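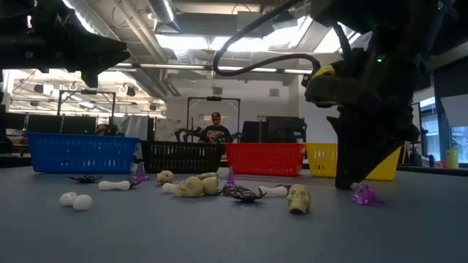

Photo: Dennis Bunting

Holiday Crafts & Decor > Halloween > How far ahead do you start?

pumpkinlatte_vilja
Posted Wednesday, November 10, 2021
OK everybody, the candy is almost gone and I am already planning next year!! My sister thinks I'm nuts. I want to do a whole porch this time -- fog, a soundtrack, cobwebs up the railings, the works -- and I'd love to hear when you all start. I was thinking June for anything I have to build, and then the little stuff whenever I see it on sale.

Also, does anybody sort their small decorations by color? I put mine away by room last year and spent a whole evening hunting for the bat garland, which was in the box marked BATHROOM. (Bat room. I was tired when I wrote the label.)

gravestone_gary
June is late if you're doing foam tombstones. I start carving in spring so the paint has time to cure in the garage. I've got nine of them now and every one has a bad pun on it. Love this hobby so much.

mrs_k_tuulikki
By color, always! Plastic baskets, a different color for each kind of thing. I can send my husband down to the basement for "the red one" and he comes back with the red one. Before that we had cardboard boxes and he came back with Easter.

dbunting
Going to disagree with Mrs. K. Open baskets are great for the week you're putting things out, but for the other eleven months you want lids. I lost a whole set of felt ghosts to moths. Baskets with holes in the sides will let in dust, too.

mrs_k_tuulikki
Dennis, felt goes in a zip bag INSIDE the basket. Moths solved!

dbunting
At that point you've just bought a worse box.

gravestone_gary
lol

pumpkinlatte_vilja
You two! I might do both, baskets for the toys and party favors and then lidded totes for fabric. Dennis, are your totes the clear kind? I like being able to see what's in there.

dbunting
Clear, yes, stacked two high. Any higher and the bottom lids bow. Masking tape label on the short end so you can read it on the shelf.

hauntedhollow87
Coming in on the timing question. We had some 202 kids come by this year, and what they talked about was the sound. Just wind and a creaky door on a loop, one old speaker behind the hedge. Took me five minutes to set up! The big spider took me all of September and a toddler patted it.

pumpkinlatte_vilja
A creaky door!! Stealing that. Where did you get the recording?

hauntedhollow87
My own pantry door and my phone. Do it at night when the fridge isn't humming.

gravestone_gary
Please don't oil that door, ever.

mrs_k_tuulikki
Vilja, buy your cobwebs this week while they're marked down. And pull them thin, way thinner than you think. One bag should do both railings.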